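The Long Goodbye to Wash Day

My grandmother did her laundry on Wednesday, and so did every other house on our end of Stusville, and if you hung sheets on a Friday people wondered whether someone was sick. I still think of it when I drive past the old Mirov Laundry on the Clidthorpe road, where 673 families once had an account and a numbered canvas bag. (Ours was 792, and I could find it in the pile by the gravy stain!)

The Mirov closed its counter one February, and by then most folks had a machine at home anyway. Wash day went with it, a little at a time. A load before breakfast, another after supper, and pretty soon the whole week was wash day.
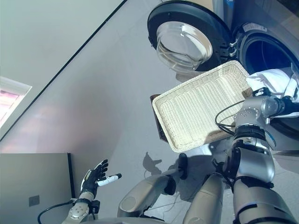 A front-loader with its door open, and a wicker basket close by.

What I miss most is the company. My grandmother and the women next door could stretch 2 lines of shirts into 3 hours of talk, and a good windy morning might get them clear through to lunch. I fold mine at the kitchen table now, usually with the radio on, and I still do the pillowcases first, the way she did.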